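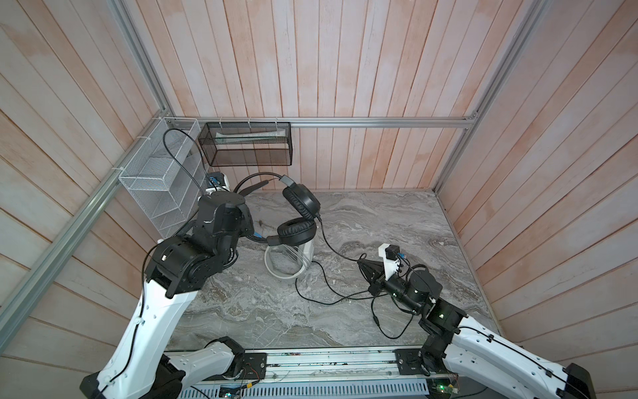
Black over-ear headphones and their clear stand on a gray marble-patterned surface.

Lovent opens its Pasico listening room to everyone, free of charge

5 May 2024

I've been wanting to write this one for months, so forgive me if I run on a bit. My name is Bello Ogundipe, I started Lovent, and as of today our listening room on Akpan Street in Pasico is open to the public. No membership, no ticket, no minimum purchase. You walk in, pick a seat, put on a pair of headphones and stay for an album or two.

If you know us at all, you probably know us as the shop that repairs record players. We've also been buying up old records the whole time (my wife would say too many), and last year we finally cleared the back half of the building and put them on shelves where people could reach them. We have 847 albums out right now. There's a lot of highlife and juju, plenty of soul, a decent jazz wall and one very odd crate of train recordings that I refuse to part with.

The room has 28 seats, and 8 of them are set up in pairs so you can listen to the same record as a friend. Each seat has its own volume knob. We ran trial evenings through April for our repair customers, and the thing they asked for most was better reading lamps, so those went in last week. They also asked for longer headphone cords. Those are in too!

I get asked why we went with headphones when we could have put in a big pair of speakers. Mostly it's that I grew up in a house where five people wanted five different records on, and I like the idea of a room where everybody gets their way. The neighbors upstairs are pretty happy with it as well.

We're also starting a program called Jestater, and I'm really excited about this part. Bring in a record that means something to you, and we'll clean it, play it through, and record you telling the story behind it. You take your record home along with a copy of the recording. With your permission, we keep a second copy in the room for other people to hear. My own story is first on the list, and it's about a scratched gospel LP and a very long bus ride.

Opening hours are noon to 9 p.m., every day except public holidays. Kids are welcome with an adult. Drinks with lids are fine, but please leave food at the front counter. Two of the seats have extra space beside them for wheelchairs, and the entrance is level with the sidewalk.

To book a Jestater session, stop by or call the shop and ask for me. Reporters who want to visit before opening time can do the same, and I'll put the coffee on.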